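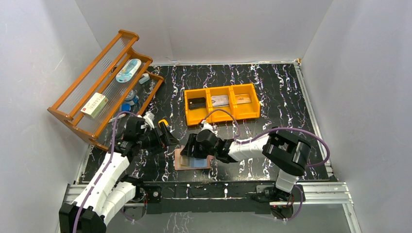 Sorting out the small stuff on a desk is my favourite kind of job, because you can do it in one go with a cup of tea beside you and feel like a new person by the end. I'm talking about the cards, the papers, the wallet, all the flat little things that end up in a drift next to the keyboard. My pick for these is a bright yellow-orange plastic organiser with three open compartments side by side, and I keep it towards the back of the tabletop where I can reach it without knocking anything over. Low front edges are a must! If you have to dig down into a box to get a card out, you'll stop putting it back within a week.

Start by clearing a patch and tipping everything flat onto it. Go through by shape first and don't worry yet about what's important. Flat things in one pile, boxes and packets in another, round bits and pieces in a third. My first go at this was in June, and I found 4 library cards (one from Daltwood, where I haven't lived for years) and a Petex voucher that had well and truly expired.

Now the flat pile. Wallet goes on the left, always, so my hand knows where to go on the way out the door. Cards and papers go in the middle, squared up into a stack. The right-hand slot is for the one thing I need this week, whether that's an appointment card or a ticket. One thing only! As soon as there are two in there I start ignoring both.

Next, the bulkier bits. I use an open wooden rack for these, the kind with long parallel bars, and I set it at whatever angle leaves me room to write. Long packages and boxes go up one end and the small round things down the other. If your bars are spaced wide, lay a clear ribbed panel or two across so nothing drops through. I got my colour scheme all wrong on the first rack and painted it grey, then couldn't find a single grey thing I'd put on it. Leave the timber alone, is my advice.

Loose oddments that don't suit either spot can sit on the table until you've finished, then give each one a home or chuck it. I'm pretty ruthless here. Old lids, dead pens, the spare button from the Clitska cardigan I gave away (why did I keep that?), all gone.

Last of all, wipe the tabletop down. A dark marbled top like this one hides crumbs in its veins, so get down low and look along it from the side. I go over it with a damp cloth and then a dry one.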